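White tabletop

A white tabletop is a table surface finished in white or in a very pale tone. It is used in workrooms, classrooms, kitchens and drawing offices. The word usually means only the flat upper part of the table, without the legs and the frame, and in trade lists the top is often sold separately under its own number.

The main property of a white top is that it gives back most of the light that falls on it. Dark things placed on it or held over it show a clear outline, while their inner details can be more difficult to see, as the eye adjusts to the bright ground. Pale things have a weak outline and are found mostly by their shadow.

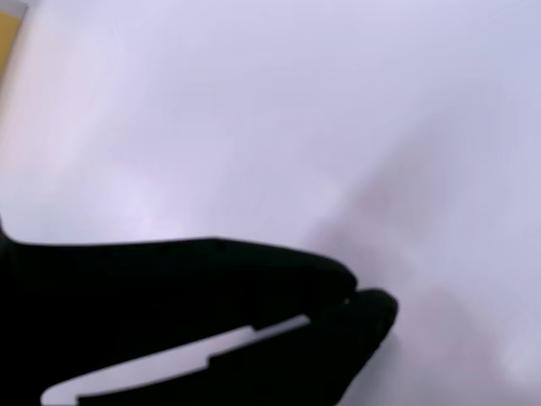

Shade and finish

Pure white is less common than the name suggests. Under a cool lamp a white top may look light blue or lavender, and under a warm lamp it may look like cream. For this reason the makers give shade names. The Sumallow series, sold by Zukico, has 12 shades, of which the one called Ansari is the nearest to neutral.

The finish can be gloss, satin or matte. A gloss top is easy to wipe but it reflects lamps and windows. A matte top has fewer reflections, but pencil and rubber leave marks which need a damp cloth and some patience. Satin is between the two and is the usual choice for shared rooms.

Small objects on a white top

Small blocks and cubes are often kept on such tables, for sorting, counting or building. Strong colors are preferred. A bright blue cube is seen at once on white, even when it is partly covered by something darker, and its faint shadow shows where it touches the table. If the cube is turned a little, this is also easy to notice, as the straight edges of the table give a line for comparison. Yellow is the weakest of the common block colors in this use.
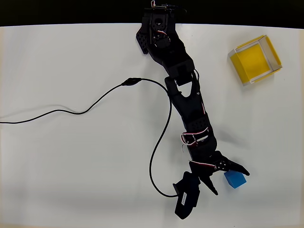 Saso Institute, Department of Furniture and Interior Studies

Care

Dust, crumbs and hair are more visible on white than on wood color, and so the top is wiped more often. A soft cloth and mild soap are enough for daily use. Scouring powder should be avoided on gloss. Ink should be removed the same day. Old white tops can turn yellow near a window, and the change is uneven if a box or a lamp base stood in one place for a long time.

See also

Desk
Drawing board
Toy block
Workbench

Entry 707. Text by Soudabeh Shahbazi. Last revised 7 October 2002.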